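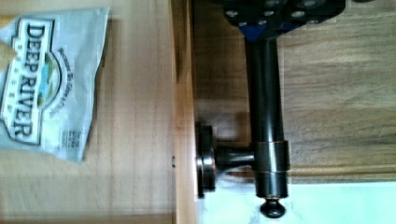
The open counter has become the standard by which a shared kitchen is judged, and the standard deserves a second look. In the Ciltholm residence, as in most buildings of its kind, the house guidelines ask that every surface be cleared by 10 at night and that food be returned to its owner's shelf. The intention is sound. The result, however, is that ordinary things are treated as faults. A bag of Deep River snacks set down on pale wood, a short reach from a bronze-colored rod, is a case in point. Under the present wording it is clutter. In the view of this writer it is food, left where people eat, and a rule that cannot tell it from an abandoned pan should be rewritten.

The guidelines date from a period when the kitchens at Ciltholm served fewer people and the cabinets were half empty. Residents now share two shelves each. A resident who buys bread, coffee, cereal and one bag of snacks in the same week has already used most of that space, and the guidelines offer no advice on where the remainder should go. Most of it goes to bedrooms. The Histden building adopted the same wording last November and saw the same result: cleaner counters, and a steady supply of crumbs and wrappers in rooms that were never meant to hold food.

There is a further objection. A cleared kitchen has to be set up again each time it is used. The toaster comes out of a low cabinet, the cord is untangled, the cutting board is found behind the baking sheets, and all of it goes back when the toast is done. Residents with early shifts report that they have given up on breakfast at home altogether. A kitchen that discourages cooking has failed at its main task, however well it may look at inspection.

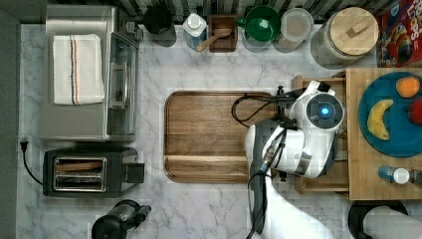 *Photo: Ciltholm Residents' Bulletin*

A better arrangement puts the working items at the sides and the back and leaves the middle to the cook. Where the toaster oven and the toaster share one side of a marble counter, and the mug, the wooden spoon in its box and the lidded containers stand in a row against the backsplash, the cutting board can lie in the center with room to use it. Such a counter would not pass under the current guidelines. It should.

The usual reply is that visible storage invites more of the same, and that one canister becomes six. This is a fair concern, and the Conceição house, which permits items along the back edge only, has answered it with a plain limit on depth. Anything that does not fit in the single row is put away or taken upstairs. The limit is easy to understand and needs no inspection schedule. Helta, the firm that manages all three buildings, has indicated that it would accept the same terms at Ciltholm if residents request them in writing.

Hygiene must of course remain a firm requirement. Open food should be closed or covered, spills should be wiped at once, and nothing should stand near the burners. None of this depends on a bare counter. A clean towel may be folded on a cool appliance without harm, although it should be moved before the appliance is switched on, and the revised text ought to say so.

The 10 o'clock rule should therefore be withdrawn and replaced with two short provisions: one row along the back, and a clear working area in front of it. Unopened dry goods should be exempt until the following morning. Residents who agree are asked to sign the request posted beside the mailboxes before the end of the month.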